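Pisik and Kiris learn to share a table

I joined the robotics club because the flyer said no experience needed, and because the room has the only good radiator in the building. It was December. I have since learned that "no experience needed" means the club will supply you with experience, most of it involving cables.

We have two arms, Pisik on the left and Kiris on the right, and one term project, which is tidying toys. You would think a pair of robots that cost more than my car could put a toy on a tray. So did I, back when I had hobbies.
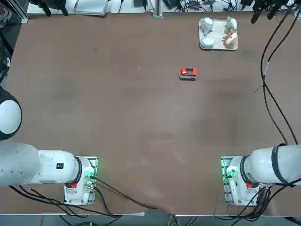
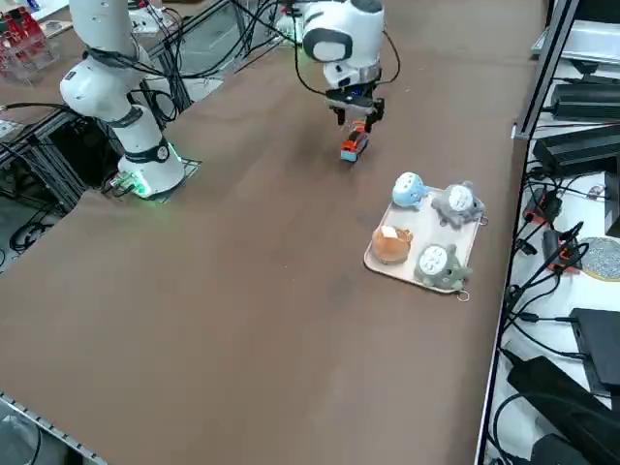 What the project is supposed to be

The task goes by the name Prutar on our whiteboard, and if there is a story behind the name it graduated before I got here. The rules fit on an index card. There's a toy on the table and a tray that has some toys on it already. Put the toy on the tray. Don't knock over the ones that live there. Don't hit the other arm.

That last rule was added during my second week.

Annapurna Krishnan runs the club and has the calm of a person who has watched a lot of things fall off tables. She gave us a target of 168 recorded attempts by the end of term, split among the members, and she has a spreadsheet for it. My row in the spreadsheet is a kind of pale pink, for reasons she says are "just formatting."

Driving the thing

I had pictured myself typing something clever and then folding my arms. What you do is steer, for hours, very slowly, while squinting. You move Kiris a little, the gripper goes somewhere near the toy, you move it a little back. My grandmother parallel parks like this and we all make fun of her.

Vehicles are my least favorite. They have wheels, so if you come in crooked the fingers nudge the thing and it rolls off to start a new life elsewhere. Soft toys are forgiving. You can grab a soft toy by more or less any part of its body and it will come along with you, looking resigned. I have started requesting the soft ones and I have started being told no.

On my first evening I did 16 attempts and kept 9. The rest included one toy placed with great care on the table right next to the tray, one run where I steered the wrong arm for a full minute and couldn't work out why nothing was happening, and one where I did everything right and had forgotten to hit record. I would like it noted that the unrecorded one was beautiful.

The cable situation

Both arms have cables, the cables have cables, and every one of them wants to be where you're about to put an elbow. The club's position is that we'll sort it out over break. I found the same sentence in the notes from two years ago, in different handwriting.

I did volunteer to tape a few down. I taped them very neatly in the one spot where Pisik needs slack to fold itself up, and the next person to use it had some feedback for me. The tape is gone now. So is my access to the tape drawer.

The Bhuiyan problem

Our friendly rivals in the Bhuiyan building are doing the same project with one arm, and they're ahead of us. I brought this up at the meeting, thinking it might count as an insight. Annapurna said that two arms would pay off once we got to handing toys from one to the other. Then she asked who wanted to be first to try a handover, and looked at me.

So that's my next session. Kiris picks up the toy, Pisik takes it, and at no point do the two of them shake hands at speed. I've been practicing at home with a pair of kitchen tongs in each hand and a lemon. My roommate came in at one point, watched for a bit, and took the lemon away, as she needed it for dinner.

Things I've written on my own index card so far

Check which arm you're driving.
Hit record.
Check again which arm you're driving.
Go in straight on anything with wheels.
Eat before, since the vending machine on that floor only has the mints.

I'm at 41 kept attempts if you count the ones from last night, and Annapurna hasn't gone through those yet. She has strong opinions on what counts as "on the tray." Mine are looser. We're meeting at 4 to go over the footage, and I plan to bring cookies.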